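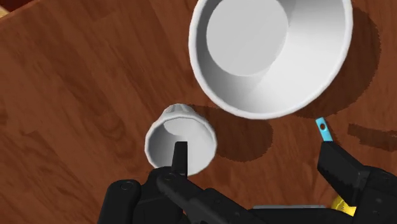 How do I get a white water ring out of a timber table?

Try a warm iron over a dry tea towel, three seconds at a time, and check the colour after each pass. Steam off, please.

December - by Karthikeyan Nair

If the ring survives, rub in a little plain mayonnaise, leave it overnight and wipe it off before Friday's guests ask about the smell. Dark marks have gone deeper and want sanding - start at 50 grit only if you dislike the table.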